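Threads › Household › Small storage

Florêncio Carrilho
Toy box audit, flat above Trastside, Sunday. Short thread on sorting small items when there is no spare shelf.

The constraint: one bedroom, one wardrobe, one under-bed drawer 22 cm deep. Everything small that comes off the floor goes into whatever box is nearest. After a month the boxes stop meaning anything.

Step one is a surface. I use the bed. It is the largest flat area in the flat and it has to be clear by bedtime, which sets the deadline without a timer.

One box at a time. Do not tip it out. Tipped items roll into the folds of the sheet and you find them at night with your foot.

Old snack boxes are good for this. Rigid, straight-sided, no lid to lose. The printed front is also a label of sorts — in this house "the green one" is understood by everyone, including the person who is four.
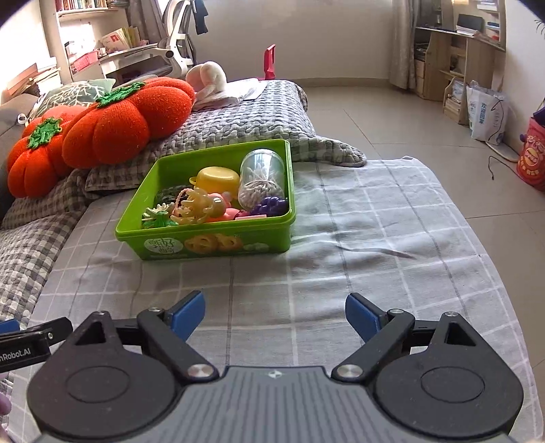
Contents fall into two groups: play and not play. Toy fruit, toy cup, leaves and flower are play and can stay. Cotton swabs are not play and go back to the bathroom shelf, in their own tub with the lid on.

Cables are a third case. A cable in a toy box belongs to something, and that something is now in a drawer not working. Put cables in one bag, write the date on it, test them all in one session.

I bought a set of dividers from Purkesa last year. They were 20 mm too tall for the drawer. Measure the inside height with the drawer shut, then subtract the runner. The Hartono ones fit but slide about — a strip of non-slip mat fixes it.

Weight limit for anything a child will carry: I use 300 g plus the box. Above that it gets dragged, and dragged boxes split at the corners.

Toy food with many small parts goes in a zip bag inside the box. Leaves especially. They come off the fruit and then travel separately for weeks.

Time per box, once the categories are fixed: 20 minutes for the first, much less for the rest. The first is slow as you are still deciding where things live.

Next: the under-bed drawer, and whether the Pratine lids fit anything I own.

Filed under: Tidying, Small rooms, Kids' stuff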